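The Tide Table at Kiden

Fiction

The harbour office at Kiden kept two clocks. One showed the time. The other showed the height of water over the sill of the lock, in centimetres, and was driven by a float in a pipe. On the day the inspector came, the second clock read 113 and had done so since the morning. 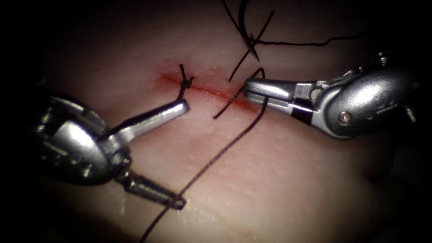
By Loukia Makris
Short fiction | 2018-11-16

Maddocks entered the figure in the log and initialled it. The instructions required an entry every hour. They did not require the figures to differ.

"Is it stuck?" the inspector asked. She had come from the Granström office with a case of weights and a folding rule.

"The float is free. I lifted it at nine."

"And the pipe?"

"Rodded in April."

She opened the inspection hatch and lowered the rule. It reached the water at the mark he had given her. She dried it, wrote down the result and lowered it again. Outside, the mud on the seaward side was bare as far as the second beacon. Low water had been predicted for 11.40, and by the look of the mud it had arrived. Over the sill there should have been 33 centimetres.

"The gates are open?"

"Both."

They went down to check. The lock was 400 metres from the office, along a path of cinders. The gates stood back in their recesses, pinned. The water inside the lock ended at the sill in a vertical face, quite clear, with weed hanging in it. Beyond the face was mud.

The inspector put her hand into it up to the wrist and took it out. Her cuff was wet. She looked for the clause in her handbook that dealt with leakage and found that it dealt only with leakage.

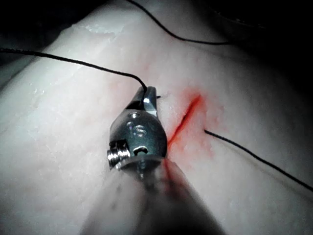

"When did you first observe this?"

"Six years ago. It lasts a day, as a rule. I put it in the remarks column."

She asked to see the remarks. He had written "water retained" on each occasion, with the date and the wind direction. Every page had been countersigned at Granström.

"That is my predecessor's signature," she said.

"Yes. He came down once. He brought a boat."

She did not ask about the boat. She measured the face at both walls and at the centre, and the three readings agreed. At the office she filled in the form. Under Condition of Gauge she wrote "accurate". Under Remarks she wrote "water retained", and the wind, which was westerly.

Maddocks made the two o'clock entry. It was 113.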